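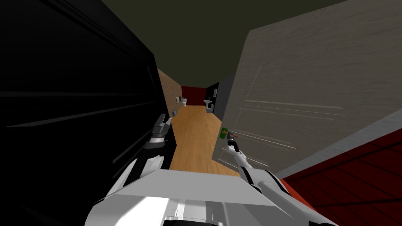 *Hallway with light plank floor and open gray door.*

July 1, 2026. Entry by Yupin Khamphan, Gorton workshop.

**Subject:** Latch return and hinge friction, interior lever sets, second series.

The second series compares two spring cassettes for interior lever handles. The Getis cassette is the current standard for the Maglaya housing work. The Ilov cassette was submitted as an alternate in December and has a shorter coil with a wider seat. Each was mounted in a bench block and cycled 200 times dry, then 200 times after one application of graphite. Lever return was checked by releasing from full travel and noting whether the latch bolt came fully forward without assistance.

The Getis cassette recorded 31 incomplete returns in the dry run. The Ilov cassette recorded 19. After graphite, neither failed to return. The dry result for Getis is higher than expected and may reflect the strike of the test block, which had a burr on the lower lip. The burr was found after the run and has been filed. The dry figures are therefore provisional and should not be quoted outside the workshop. 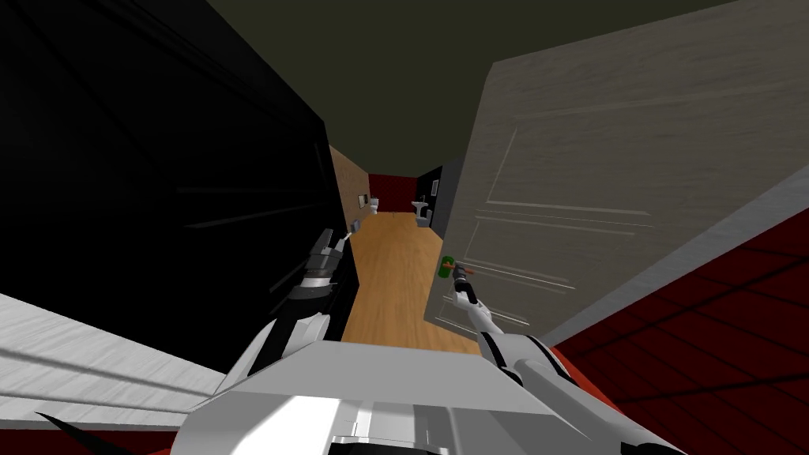
*Lever handle: orange lever, green base, white paneled door.*

Hinge friction was assessed separately, with the latch held back. A spring scale was hooked at the lever position and the door leaf drawn slowly from closed to fully open. Readings were steady except in the last part of travel, where the top hinge binds slightly. The leaf was removed and the hinge mortise found to be deeper at the back than at the front. A card shim corrected the bind. The shim remains in place and is marked in pencil on the hinge side.

Items to carry forward:

- Repeat both dry runs with the filed strike.
- Obtain a second Ilov cassette. A single unit is not sufficient for a recommendation.
- Replace the card shim with brass before the next hinge readings.

The lever screws on the bench block were also found loose at the end of the day. They were tightened by hand only, and a torque value needs to be agreed on before the repeat.

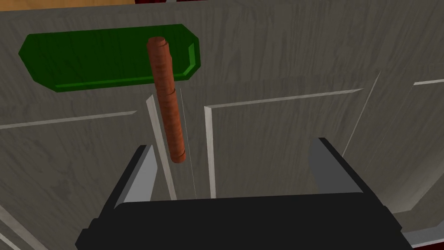 ## Cabinet hardware

Work on cabinet pulls is on hold pending the revised fastener schedule for Maglaya. The existing drill jig was checked against the template and is within tolerance on the left side. The right bushing has play and is to be replaced. Doors already drilled with this jig should be set aside and measured before any pulls are fitted.

The jig is stored in the lower drawer with a red tag. Please leave the tag on until the new bushing has been entered in this book. YK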